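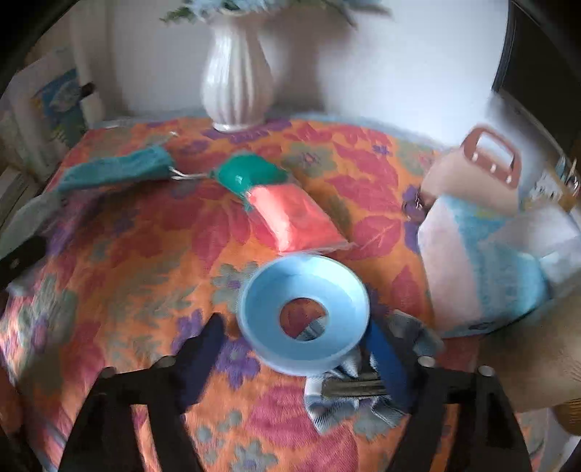

Dagim Dinsa objected, before we had our coats off at the Bornwood open day, that a robot which can only pick up blocks has learned to pick up blocks, and that the rest of us should stop clapping. We had been clapping. It was a very good block.

These notes cover the second half of the visit, the tabletop session. The first half was the Neltitz arm stacking trays behind glass, and you can get all of that from the leaflet.

Why the clutter

A bare gray bench flatters a gripper. Put down a busy floral cloth, a funnel, a keyring and a striped rag, and the job gets closer to the one your kitchen would set. The demonstrator, from Erraji, called this "household conditions." My household was not consulted but would have to agree.

Points to have in your notes:

Hand-held grippers. A person holds the tool and does the task, and the recording is used later to teach an arm. The hard part is still done by somebody's wrist. Write that down, as the brochure puts it more grandly.

Rigid against soft. A funnel keeps its shape whatever you do to it. Cloth and knitted things don't, and the place you planned to grab may have gone somewhere else by the time you arrive.

Thin plastic. Packets got their own ten minutes. Squeeze too little and you drop it, squeeze too much and you have changed the product. Look at where the two pads press.

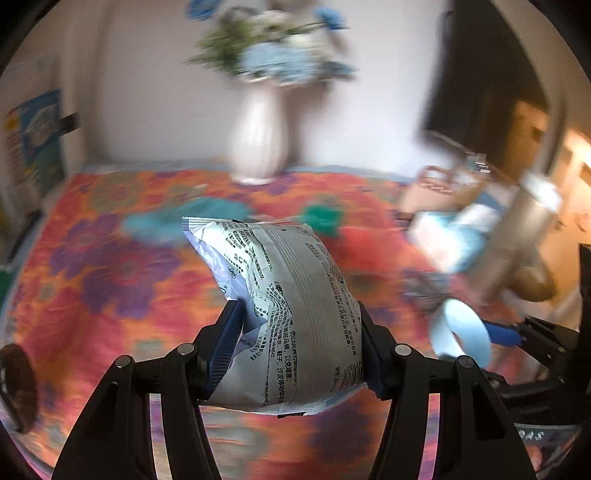

Fig. 2. Printed plastic packet held upright between the finger pads.

The visitor in front of me asked how many recordings it takes. For the Tristen set the answer was 2,000, given in the tone of a man who had made most of them himself.

Dagim's objection came back at question time, slightly longer. The reply was that variety of objects matters more than the number of tries at any one of them. He wrote this down, which I took as a truce.

For next class: pick 5 objects from your own table, sort them from easiest to hardest to grip, and defend the order in one page. Please don't bring the objects.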